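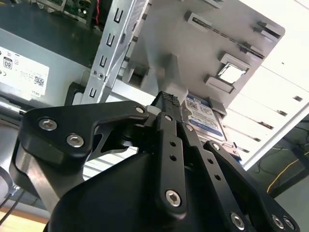
Fig. 4. Drive bracket, seen from inside the open case.

4.2 Replacing the Hard Drive

Applies to Vesport desktop towers with a gray drive bracket. You need the Druvari driver set and the replacement drive.

1. Shut down the computer and unplug the power cord.
2. Hold the power button for five seconds.
3. Remove the side panel.
4. Disconnect the data and power cables from the drive. Pull on the plugs, not the wires.

CAUTION: Do not open the power supply. It has no parts you can service.

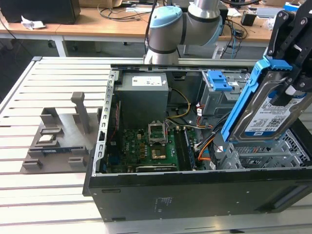
Fig. 5. Tower on its side, power supply and motherboard exposed.

5. Release the bracket and slide the old drive out.
6. Fit the new drive with its connectors facing the cables. Tighten the screws by hand.
7. Reconnect both cables and refit the panel.

Note: Keep cables at least 50 mm away from the fan.

4.3 First Start and Copying

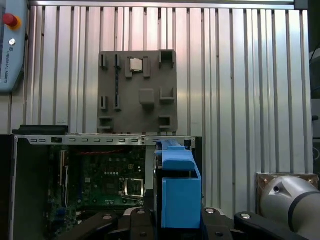

Copying a full drive takes up to 140 minutes. Start the copy from the Vesport setup menu and leave the tower powered until the menu reports that it is done. If the drive temperature passes 70 °C, stop the copy and check the airflow. Leave a gap between the tower and any wall behind it; ribbed sheet metal like the aluminum panel shown is measured from the raised strips, not the grooves. Restart the copy once the reading falls below 50 °C.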